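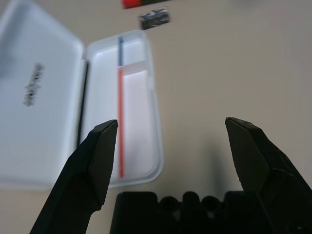
Looking after the Brudton cell - talk notes, service afternoon, June

Opening. Thank Stuveven for the room. Who I am: Panagiotis Nikolovski, I keep the cell running at Sostier. One arm, one gripper, wrist camera, small parts on a bench. 20 min, questions after. Keep water handy.

Fingers first. Plastic, angled pads at the tips. Pads wear on the top edge before anything else. Look at them every morning with the gripper wide open, arm parked, power to the fingers off. Run a thumbnail over the face. If it catches, swap both - never one. Did one only in spring and chased a crooked grip until lunch. Tell that story short!!

Cleaning. Dry cloth, then a damp one, then wait. No solvent on plastic fingers. Popescu's sheet says the same but it's on page 41 and people stop reading by then.

Opening width. Set by hand with the gauge, write it on the card. Check after every 1000 cycles, sooner if somone has bumped the bench. Last logged check was at 595, after a bump, still fine.

Camera at the wrist. Fingertips should show in the lower half of the view when open, one each side. If one sits higher, check the mount screws before touching any software. Mine were loose. Took almost 2 hours to think of it. Wipe the lens LAST, after the fingers, or you do it again.

Bench. Pale top, keep it clean, even light. Glare is worse than dim. Shadows from the fingers are normal, don't retune for them.

Small cases with flip lids - slow down here, people always ask. Lid flat on the bench before the arm comes in. Thin rods lying lengthwise: teach the approach from above, fingers open, then down. Tray rims are raised so leave clearance, otherwise the tip rides up on the rim and the whole case slides. Same with the divider. Translucent plastic is hard on the camera, so teach to the rod and not to the tray edge.

Faults, quick:
won't close fully - dirt in the base, brush it out
closes then drifts - cable strain at the wrist, re-clip
grip fine, position off - go back to camera screws

Spares: one pair of fingers in the drawer, screws in the lid of the gauge box. Order when you open the bag, not when its empty.

Skip the calibration part if past 3:40. Ask who swaps pads on a schedule and who waits. Pass the worn pair round, get them back this time.

Related items
Wrist cable re-clipping, step by step
Brudton cell: daily card (printable)
Stuveven service afternoon - program
Popescu gauge: reading the scale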